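Week 3: Obsolescence and the Repair Economy
Notes to accompany the lecture, Kayode Tijani

If you missed the lecture, these notes won't replace it, though they are shorter and contain fewer anecdotes about my dishwasher.

1. Three kinds of worn out

Economists separate physical wear (the bearing is gone), functional obsolescence (the thing works but the world has moved on) and what Aigner's reader calls psychological obsolescence, known to the rest of us as the neighbours getting a new one. Most household goods go to the kerb for the second or third reason while everyone involved blames the first.

Read chapter 16 before the tutorial. The graphs are ugly but the argument holds up.

2. The modular exception

The desktop computer is the awkward case for anyone who thinks all manufacturers are villains. The panel comes off, the memory sits in slots, the expansion card and power supply can each be replaced, and parts from competing makers will often fit. Compare your phone, which is mostly glue and optimism.
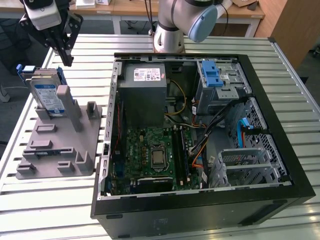
3. Who pays for the labour?

A new toaster costs less than an hour of a technician's time. Labour in the repair trade is paid at local rates; labour in the factory usually isn't. Ibrahim Ekwueme's case study of the Lerneleo repair shop (page 22) shows what follows: the shop turned away small appliances altogether and survived on espresso machines, whose owners will apparently pay anything.

Note the distinction between the price of a repair and its cost. Last year's exam answers treated them as synonyms, at some length.

4. For the tutorial

Bring one object you've thrown out or replaced since December, or a written account if it was a fridge. Be ready to say which kind of obsolescence did it in. "It was old" will be returned to you unmarked.

Afshin Rahimi is taking the second group. Essay topics are on the course page.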